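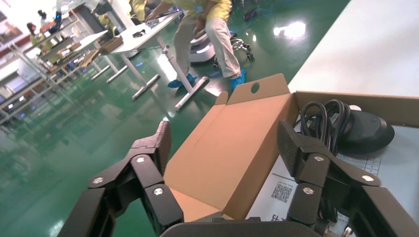
Welcome back, everybody, and thank you for being so patient with the room change. These notes go with the second session of **Writing Instructions People Will Follow**, and they cover what we talked through plus a little I ran out of time for (I always do!).

## Where the reader is

Most of us write instructions at a desk, with the whole thing already clear in our heads. Our reader has one hand on a part and one eye on the page, and has probably skipped the first paragraph. I'd like you to keep that person in mind all through September, even when you're only writing an email about the parking lot.

Remember the Castetti coffee grinder sheet we passed around? It had 43 steps, and the warning about unplugging the grinder came at step 30. Ye-seo Um pointed out that by then you'd have had your fingers in it twice, and she's quite right. A warning goes *before* the step it belongs to, every time.

## Verbs first

Start each step with what the reader should do:

- Weak: "The lid should now be turned to the left."
- Better: "Turn the lid to the left."

If there's a condition, though, let it go ahead of the verb, as in "If the light is red, press Reset." I know that sounds like I'm breaking my own rule, and I suppose I am, but people act on the first verb they meet.
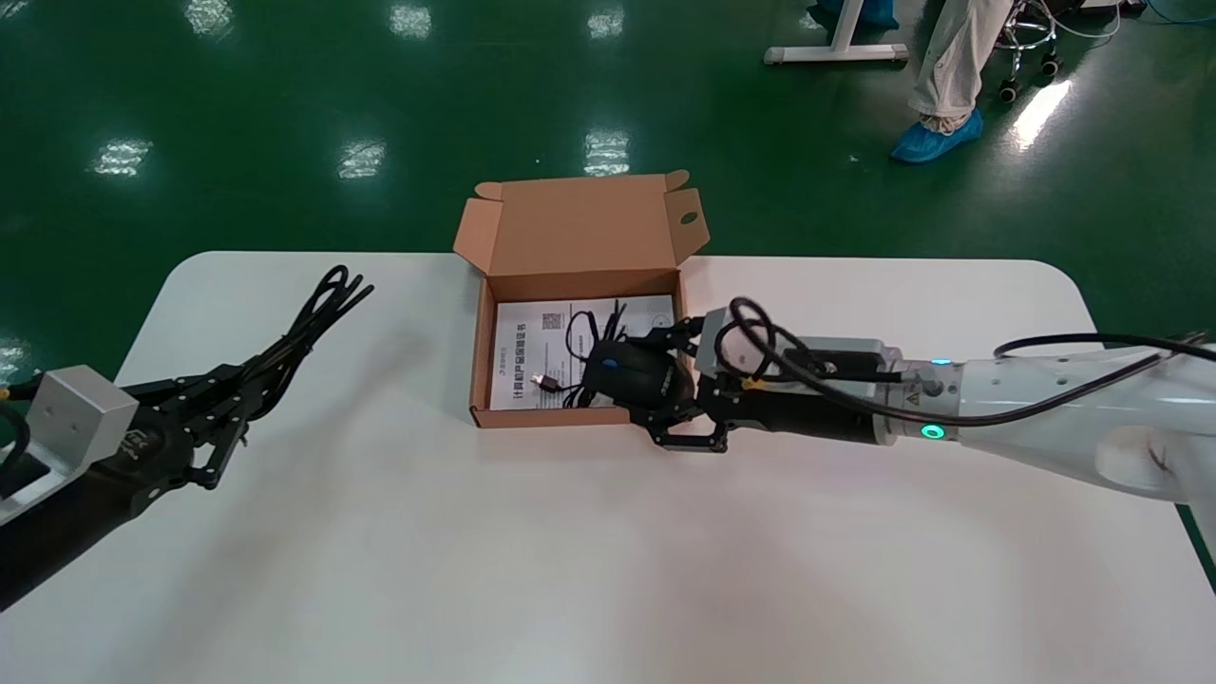 ## One name for one thing

The Stonari shelf leaflet calls the same piece a bracket, a support, and a holder, all on one side of the paper. In school we were taught to vary our words, and it's a lovely habit for stories, but please drop it at the door here. Pick "bracket" and stay with it.

## For next time

1. Read Song, chapter 2, and skim the part on translation.
2. Rewrite the Brurnatent tent sheet in 10 steps or fewer.
3. Give your version to someone who has never pitched a tent, then sit on your hands and write down every place they stop.

Bring both the rewrite and your notes, messy is fine.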